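How Soap Gets Your Face Clean

Skin makes its own oil. The oil is called sebum, and it comes from tiny glands under the surface. Sebum keeps skin from drying out and cracking. It also holds on to dust, sweat and sunscreen, so by bedtime your face carries a thin, sticky layer.

Water alone does not remove that layer well. Oil and water do not mix. If you splash your face with plain water, much of the oil stays where it is.

Soap is made of very small parts called molecules. Each soap molecule has 2 ends. One end is pulled toward water. The other end is pulled toward oil. When you rub soap on wet skin, the oil ends stick into the grease and the water ends point outward. The grease breaks up into tiny balls with soap all around them. Scientists call these balls micelles -- say it "my-SELLS." Rinsing carries them down the drain.

Strong soap can take away too much oil. Then your skin feels tight, and it may itch or flake. A face cleanser is usually milder than the bar used for hands.

How to wash your face

Wet your face with lukewarm water. Put a small amount of cleanser on your fingertips and rub in slow circles. Keep your eyes closed. Rinse until nothing feels slippery, then pat dry with a clean towel. Do not scrub with the towel.

Try this at home

Ask an adult for a clear tub with a lid. Fill it halfway with water and add a spoonful of cooking oil. Close the lid and shake. The oil breaks up, then floats back to the top. Add a squirt of dish soap and shake again. This time the water turns cloudy, and the oil takes much longer to separate.
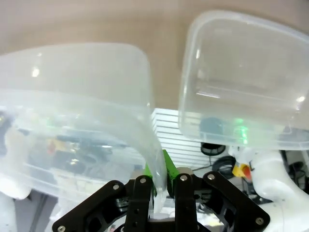

Write down how long the oil takes to rise each time -- once without soap and once with it. Wash the tub when you are done.

Text by Jayanthi Lobo. Checked by Ívar Bisgaard.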